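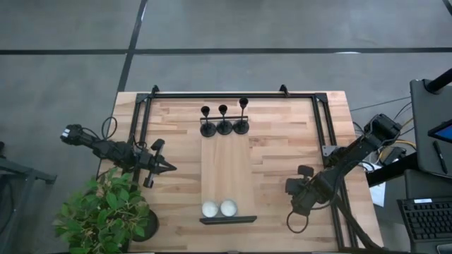
Vomeck Worktop Oil for wooden tables, benches and block tops

Home Oils Waxes Cloths and pads Delivery Contact

Search products... Go

Nov 28, 2021, by Lenka Rusnák

Vomeck is a clear oil for solid wood surfaces on which people work every day. We sell it for kitchen worktops, joined strip tops, school benches, packing tables and shop counters. It is available in the one litre tin and in the five litre can. The smaller tin is the right choice for most homes, and it keeps well if the lid is pressed down properly after use.

The oil goes into the wood and does not leave a thick layer on top. The surface stays matt and you can still feel the wood under the hand. On a top made from strips of several tones, the differences will become stronger after oiling. Pale strips become a little warmer and darker strips become clearly darker. Some customers love this and some are surprised by it, so we ask everybody to try a small place on the underside first and to leave it overnight before deciding.

For which wood

Vomeck can be used on beech, oak, ash, maple, birch and most fruit woods. Very oily woods, such as teak, take it slowly and we recommend the Gamura thin oil for the first coat there. It is not made for painted or varnished surfaces. If your table has an old varnish, this must be sanded away completely, also along the edges and around screws or fittings. Please do not use it on floors. For floors we have the Ostapchuk hard oil, which you find under Oils.

How to apply

Remove everything from the table which can be removed. Where a rail or frame is fixed on the top, unscrew it if possible, or mask it with paper tape and work close to it with a small brush. Sand the wood in the direction of the grain, first with a medium paper and then with a fine one. Vacuum the dust and wipe once with a dry cloth.

Stir the oil, do not shake it. Pour a small amount on the wood and spread it with a lint-free cloth or a white pad. Wait until the wood has taken what it wants, then wipe off all the rest. This wiping is the most important part of the whole work. Oil which stays on the surface will become sticky, and then it takes much patience to repair.

Let the coat dry for 90 minutes in a room with fresh air before you put the next one. In a cold workshop please wait longer. A new top needs four coats, and the end grain can take an additional one. A table that was oiled before normally needs only one or two.

After the last coat, leave the table in peace until the next morning. It can then be used carefully. The full strength comes later — we advise to keep hot pans and standing water away during the first days.

Undersides

We are often asked if the underside must be oiled too. Yes, please, at least two coats. When only the upper side is closed, the top takes moisture unevenly from below and can bend. Many of the tops that people bring to us with this problem were oiled beautifully, but on one side only.

Cleaning and care

Use a damp cloth and a mild soap. Avoid scouring powder and strong kitchen sprays. If a drop of water no longer stands on the surface but spreads into it, the time for a new coat has come. A kitchen worktop next to the sink will ask for this more often than a table in an office. Small scratches can be sanded locally and oiled again, and after some weeks the place is hard to find.

Safety

Cloths with oil can heat up and catch fire by themselves. Lay them flat outside to dry, or put them under water in a closed metal container. Do not throw them in a heap in the bin. Keep the oil away from children and wear gloves if your skin is sensitive.

Where it comes from

The oil is mixed in our workshop in Usthorpe by Rostislav Sýkora, who developed it first for his own joinery. In those years he delivered tables to schools and small firms, and he was not satisfied with the finishes he could buy. The recipe has been changed only once, when we found a better drying agent. By now over 4000 tins have left the workshop, and a good part of them went to joiners who order again each winter.

Delivery

Orders are packed in Usthorpe and sent by parcel service. The five litre can travels in its own box and cannot be combined with other goods. In December the parcel service is slow, so please order early if you plan to do your worktop during the holidays. You may also collect from the workshop, but write to us before — we are a small team and the door is not always open.

Opened tins cannot be returned. Unopened tins we take back without questions, if they arrive with the label clean. If you are not certain how much you need, send us the length and the width of your top and the kind of wood, and Rostislav or I will answer with an amount.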